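Counter Storage: Frequently Asked Questions

Which finish should I use on a wooden organizer?
Food-grade mineral oil. Apply a thin coat, wait 20 minutes, wipe off the excess. The Nidska drawer unit ships unfinished and needs two coats before first use.

What is the maximum load on top of the Nidska?
203 ounces, evenly spread. A plate of fruit and a small open box for packets are well within the limit.

Can the organizer stand against a tile backsplash?
Yes. Leave a small gap at the back for air and wipe the tiles dry first. Keep cutting boards in front of the unit, flat on the counter, and move them before opening the drawer fully.
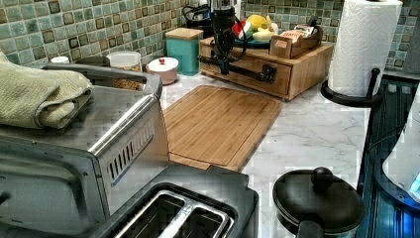 Renata Vergara writes that her drawer began to stick in April, after a humid week, and asks whether sanding the runners will void the warranty. It will not, provided only the runners are sanded. Use 370 grit and rub them with plain wax afterward.

Are Trollell canister lids airtight?
Only those with a silicone ring. Lids without one are suitable for tea and dry pasta. Store oats and other grains in a sealed jar.

Can bananas share a plate with other fruit?
Yes, but they speed up ripening. Separate them if the fruit has to last the week.

How do I order a replacement drawer front?
Quote part 359 on the spare parts form. Knobs are sold separately as part 62.

Last updated 21 January 2019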